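Stromausfall im Saal: Lurholm-Tage laufen mit Taschenlampen weiter

Von Güven Güler

Für einen Moment dachten viele im Publikum, die Dunkelheit gehöre zum Programm. Am Freitag um kurz nach 16 Uhr ging bei den Lurholm-Tagen, der jährlichen Konferenz für Technik und Gestaltung, im grossen Saal das Licht aus. Die Leinwand wurde schwarz, die Mikrofone waren stumm, und auf der Bühne stand Heather Bright mitten in einem Satz über öffentliche Fahrplandaten.

Die Softwareentwicklerin wartete eine halbe Minute. Dann setzte sie sich an den Rand der Bühne und sprach ohne Verstärkung weiter. Wer hinten sass, kam nach vorne und stellte sich in die Gänge. Mehrere Zuhörer schalteten die Lampe an ihrem Telefon ein und richteten sie auf die Rednerin. «Ich habe meine Folien sowieso zu oft gesehen», sagte Bright, und der Saal lachte zum ersten Mal an diesem Nachmittag richtig laut.

Die Ursache war nach Angaben der Veranstalter eine überlastete Verteilung im Untergeschoss. Dort waren am Mittag zusätzliche Geräte für die Übertragung angeschlossen worden. Die Sicherung fiel zweimal, beim zweiten Mal liess sie sich nicht mehr einschalten. «Wir haben am Vortag alles getestet, aber nicht alles gleichzeitig», erklärte Burgi Camenzind, welche die Konferenz seit vier Jahren leitet. Den Fehler nehme sie auf sich.

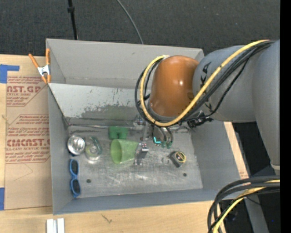
Nach vierzig Minuten war der Strom wieder da. Der Livestream dagegen blieb bis zum Abend unterbrochen. Laut Camenzind waren ihm zu diesem Zeitpunkt 3'051 Personen gefolgt, im Saal sassen 396. Die Aufzeichnung von Brights Vortrag endet nun dort, wo das Licht ausging. Ein Zuhörer aus der dritten Reihe hat den Rest mit dem Telefon aufgenommen, die Tonspur will man mit seiner Erlaubnis veröffentlichen.

Schwieriger war die Lage für die kleine Firma Curkow. Sie wollte um 16.30 Uhr ihre neue Kartensoftware vorführen, und dafür braucht es eine Leinwand und eine Verbindung zum Netz. Die Gründer, die Brüder Andri und Kilian Koller, malten die wichtigsten Ansichten mit dickem Filzstift auf Papierbogen und hielten sie in die Höhe. «Mein Bruder kann zeichnen, ich kann nur reden», sagte Andri Koller nachher im Foyer. Die richtige Vorführung wurde auf den nächsten Morgen verschoben und fand vor vollem Saal statt.

Nicht alle Gäste nahmen die Panne mit Humor. Eine Tageskarte kostete in diesem Jahr deutlich mehr als im letzten, und zwei Gespräche am späten Nachmittag sind ganz ausgefallen, darunter jenes über offene Schnittstellen bei Gurnadetti. Wer eine Karte nur für diesen Tag gekauft hatte, kann einen Teil des Preises zurückverlangen. Das Formular steht auf der Seite der Konferenz und ist bis Ende Februar offen.

Für die nächste Ausgabe soll die Firma Aigner, die schon in diesem Jahr für den Ton zuständig war, auch die Stromversorgung planen. Ein Vertrag ist noch nicht unterschrieben. Der Saal bleibt derselbe - die Verteilung im Untergeschoss wird im Sommer ersetzt.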